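Home | Threads | By author | Search | Log in
Filed under: Old Adventure Fiction > Reading group > Settlers, forts & frontiers

Re: [oldyarns] Skurken chapter headings, keep or cut?

Rezaul Dewan wrote:

> Have now been through the whole of the Skurken text against my
> own copy and I still think the long chapter headings should go.
> They give away the lot. You know the ford is going to flood
> before anybody has saddled a horse. My copy (the cheap one, red
> boards) drops them all and just has numerals, and it reads a good
> deal faster.
>
> Also, is the uncle meant to be the same man all the way through?
> He's lame in chapter 3 and climbing a cliff by chapter 5.
>
> Rezaul

Quick one before work, sorry, will be scrappy.

Keep the headings. Please. I know they spoil things but that's how the book was sold. It ran as a serial first, and the heading was the bit you read at the shop counter to see if it was worth your penny. Take them out and you've got a different book, a plainer one. The flood at the ford is the worst case, I'll give you that. But I reread it last night knowing full well it was coming and was still gripping the arm of the chair when the mule went under. Knowing didn't hurt it at all.

If people really hate them we could put them all together at the front as a contents list and leave numerals in the text. Half measure. Don't love it. Would sooner that than lose them.

The uncle. Yes. Same man. I'm fairly sure the author forgot. There's a line in the serial version, not in the book, where he says the leg only bothers him in cold weather, and somebody has cut it, probably to save a line on the page. I'd put it back in as a footnote. Not in the text itself, we agreed no patching.

Your red copy sounds like the Tramer reprint. Does it have the map? If it's got the map with the river running the wrong way then it's definitley Tramer. They cut heavily, whole paragraphs of weather gone, and most of the cooking. I wouldn't use it to settle anything except maybe spelling.
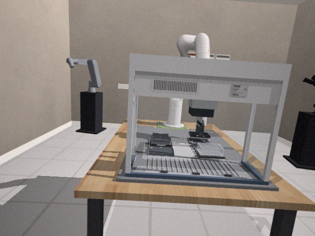

On to the stockade chapters, which is where I've spent most of my time this week. I can't make the building work. The author says the trader's hut at Nurkodeck has "four stout posts and a great beam laid over the front", open at the front for the whole siege, and then two pages on Clarrie's brother is barring the door. What door? In my head it's like that grey thing on the bench up there – four posts, one broad beam across the top, everybody can see straight in. No good for holding off anyone. So either there are two buildings (the hut and a store behind it) or he changed his mind half way and never went back. The serial has an extra sentence about "the inner room" and I think that rescues it, just. The brother bars the inner room. The open part out front is where the trading was done. Could someone with the serial pages check whether the inner room turns up again later, when they're looking for the powder? I've only got those pages as far as the snowstorm.

The snowstorm, by the way, best thing in the book. I'd forgotten. All that business with the lantern and the dog refusing to cross. My dad read it to us when I was a kid and he used to do the dog. Whoever said the middle drags must of skipped it.

Venckus. A few of you wrote off list to say he's only there for comic relief and I don't agree. He's the only one who knows the country. Every time they ignore him somebody loses a horse. The dialect is hard going, yes, and some of what the other characters call him is ugly and I'm not going to pretend otherwise. I'd still leave it as printed and say so plainly in the intro. Somebody other than me should write that bit. Rezaul, you'd be good at it.

Little things:

– "grey" not "gray" all through, the first edition has grey
– chapter 16 starts twice in our file, second start is the right one
– the hymn. Four lines or eight? serial has eight
– page 100, "the colour had left his checks", surely cheeks

I haven't touched the ending. There are two of them as you know, the one where the sister stays and the one where she goes home by ship. I like the staying one. Reads truer to her, she never once says she wants to go home. The ship one feels like it was tacked on to leave room for a sequel, and as far as I can tell no sequel ever came. But I said in December I'd go along with the majority so I'll keep quiet till the rest of you have reread it.

That's the kettle. Will send my marked up pages tonight if the scanner behaves, otherwise tomorrow.

Cheers

P.S. Rezaul, if yours does have the map could you look whether the ford is marked above or below the fort? Mine has a tea stain right on it.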